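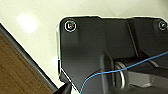
Thursday, October 18, 2018

Black housing, Koller pattern. Upper screws are recessed in round bosses and can be reached with the short driver. Blue wire crosses the lower half of the part, over the channel with the metal ring. Move it aside before any tool goes near the ring. Do not pull on it.

Open question: is the ring a collar or the end of a spring? The Telter sheet shows a collar, the Ustley sheet a spring. Ordered the June revision from Mostedar. No further disassembly until it arrives.

Screw torque is not given on either sheet. Finger tight plus a quarter turn for now. Entered in the log as provisional, job 666.
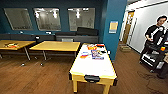
Room layout. White-topped table stays the work surface. Packages to be moved to one of the yellow-topped tables before the housing is opened again, small parts get lost among them. The table on casters drifts when leaned on; not to be used for anything with screws out.

Bench along the back wall: keep the left end free for drawings.

To do:
Print both sheets at full size and compare the channel width.
Label the spare screws, bag 147.
Find a shallow tray with a lip.
Check whether the blue wire has enough slack to clear the channel with the screws in.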